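Thread on shelf life dates for dry goods, mostly flour and rice. I did packaging work for years and the same questions keep landing in my inbox. 1/

The date on a bag of flour is a quality date. The maker picks it from storage tests run at a set temperature and humidity. Past it, the flour may taste stale or bake a little flat. It does not switch to unsafe at midnight. 2/

White flour keeps longer than whole wheat. The difference is fat. Whole wheat still has the germ, the germ has oil, and oil goes rancid. Smell it. Old crayons or wet cardboard means throw it out. 3/

Same story with rice. White rice in a sealed container will outlast your interest in it. Brown rice has the bran left on and turns in months. If your pantry runs warm in August, count on fewer months. 4/

Temperature matters more than most people assume. The cupboard over the stove is the worst spot in the kitchen. Next worst is the one that shares a wall with the dishwasher. A low cabinet on an outside wall is usually fine if it stays dry. 5/ 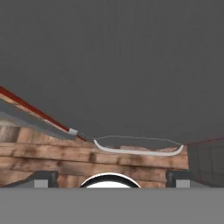 Humidity is the second variable. Flour takes on water from the air through a paper bag. At 60 percent relative humidity it settles at a moisture level that is still OK. Much above that, it starts to clump and mold becomes possible. 6/

So: get it out of the paper. Anything with a real gasket works. I use Koyama square tubs because they stack and the lid has a replaceable seal. The Nimeo ones look nicer but the seal is glued in. When it goes, the whole lid goes. 7/

Write the date on the container. Two dates if you can, the one from the bag and the day you opened it. Masking tape and a marker. The printed label sets from Duriton peel in the freezer, at least mine did. 8/

Freezer question, asked constantly. Yes, you can freeze flour. Let it come back to room temperature with the lid shut. Open it cold and moisture from the room condenses on the flour, and you are back at post 6. 9/

Bugs. Weevil eggs can come in with the grain. Three or four days in a cold freezer deals with them. Bay leaves do not. I know your grandmother used bay leaves. 10/

Oxygen absorbers are worth it for white rice you plan to store for years. They come rated in cc of oxygen. A 1,000 cc packet is oversized for a quart jar and fine for a five gallon bucket of rice. Keep the spares in a small jar, filled close to the top, lid on tight. 11/

Do not put absorbers in with sugar or salt. Sugar turns into a brick. Salt has no need for one. 12/

Someone asked about the Flolley pump lids. They pull a partial vacuum, enough to slow staling in crackers. I would not rely on one for long storage. Mine lost its hold after 27 days on the shelf. 13/

Replies are open for corrections, particularly from anyone who has run accelerated storage tests on oats. My notes on oats are thin. 14/14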